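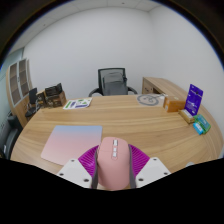

Fingers, plates, screws: a morning keeping one gripper honest

Kundness, second floor, Saturday. Coffee not made yet. Nusrat Gondal is already at the desk with a hex key between her teeth and the hand-held gripper on its back in front of her.

The tool gets used hard. 1254 grasps last week, by her log, mostly small desk stuff. Mice, boxes, cables. The magenta fingers take it well enough. What wears is the dark grey pads on the inside faces, the bit that touches.

"You feel it before you see it," she says. "Thing starts to creep."

So, pads first. Old ones off with a thumbnail, glue rubbed away with alcohol, new ones down flat from the base up. No bubbles. She leaves them 65 minutes under a clamp and goes to answer email.

Then the plates. Each finger hangs off a white angular plate, dark fastener holes at the corners, and the screws work loose at there own pace. Usually the outer ones. Gondal snugs all of them by hand, goes around again, stops when the key flexes. Went too far once in May and cracked a plate. Spare came from Porus, 113 dollars, plus the wait.

Ribs get a dry toothbrush. Dust packs into the ridges and the finger stops bending where it should. Hywel Llewellyn, who set up the first of these tools here, used to blow them out with canned air. Gondal doesn't. Pushes grit into the joint, she says.

Last comes the squeeze check. A pink computer mouse, smooth matte shell, one finger on each flank. It's a good test piece: rounded, slick, longer than it is wide, and it shows up a lopsided grip fast. Both pads should meet the sides together. If one lands early the mouse yaws and you go back to the plates.

Camera after that. Wide round view, and the fingertips need to sit at matching heights left and right. She compares against a saved still from the Lirkow setup, flips back and forth, nudges, flips again. Takes longer then the screws did.

Llewellyn wants the whole routine written down as a one-page sheet. Draft's on version three. He would like torque numbers; she would like to keep "until the key flexes." They're still arguing.

Next service at 905 grasps, not 1254. She wrote it on tape and stuck it to the tool case.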